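Home | Browse | Topics | Recent changes | Contact

Skondale arm gripper fault

The Skondale arm gripper fault was a recurring failure in a tabletop robot arm sold by Plenora for household and teaching use. Under certain conditions the gripper opened without a command and dropped whatever it was holding. The fault affected arms running the sixth release of the control software and led to the withdrawal of that release in June. No serious injuries were recorded.

Background

The Skondale is a light arm meant to be fixed to a board and used on a worktop or desk. Its gripper is driven by a motor supplied by Mosex and takes its power through the same cable that carries position signals back to the controller. Plenora had shipped up to 3,000 arms by the time the fault was made public.

Early reports were put down to poor grip on smooth objects. Owners were told to clean the finger pads and raise the closing force. Clodagh Foley, a test engineer at Plenora, later logged 13 drops in a run of 50 lifts using a dry sponge, which ruled out slipping as the main cause.
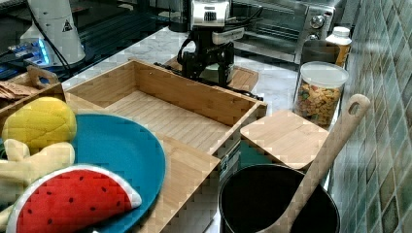
The fault was traced to a short loss of signal in the gripper cable. When the signal came back, the controller treated the gripper as newly switched on and moved it to its starting position, which was fully open. The arm itself did not stop and went on with its programmed path. Cable routing made the problem more or less likely. In a kitchen set-up with the arm on a bamboo base board and its black cables running across a marble counter, among boxes, a pot and other items, a cable can be pressed or tugged as things are moved. Arms with cables clipped along a wall or under a shelf showed the fault less often.

Safety concerns

Most drops involved soft or light objects. The main concern was use near cooking appliances and open containers of food. A second concern was that the gripper closed again at the next step of the program, at full force, whether or not a hand had been placed between the fingers to pick up the dropped item. Two owners reported bruised fingertips.

Correction

Plenora issued a replacement release which holds the gripper in its last known position after a signal loss and stops the arm until the user confirms a restart. A cable clamp was sent free of charge to registered owners. Carroll, the largest reseller, also added a printed sheet on cable routing to unsold stock.

Some owners complained that the new release stopped the arm too readily. A later update lengthened the time allowed before a signal loss is reported.

Related articles
Carroll (reseller)
Emergency stop
Gripper
Mosex motor range
Plenora
Strain relief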